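Zondora Simulation Benchmark: Frequently Asked Questions

What does Zondora measure?
It measures whether a policy trained only on rendered images can locate and reach a target object when another object partly hides it. Each trial produces a position error and a pass or fail.

How large is the training set?
The current release has 1676 simulated episodes. Of these, 1000 use fixed lighting and the remainder use randomized lighting. Both groups share the same object models.

What counts as a pass?
The predicted center of the target must fall within 2 mm of the true center on the board plane. The simulator supplies the true value, so no hand labeling is needed.

Why is the background a perforated board?
The regular hole grid gives the policy a strong perspective cue. The Pineck baseline loses accuracy when the grid is replaced with a plain surface — the Karagiannis baseline does not.

What does an occluded trial look like?
The yellow container is the target and the white remote-style device is the occluder. The device covers part of the container's right half from this viewpoint.

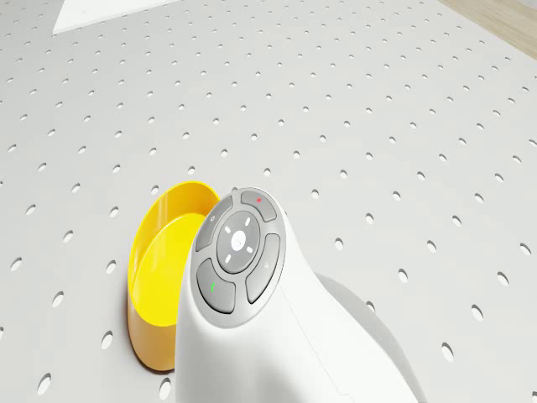 Kamol Ratanaporn writes that a 2 mm threshold is too strict for occluded targets, and asks for error curves alongside the pass rate. Curves will be added in the next release, in June.

Can I submit results from a real robot?
Yes, as a separate entry. At least 70 trials are required, and the Trarnau calibration file must be included.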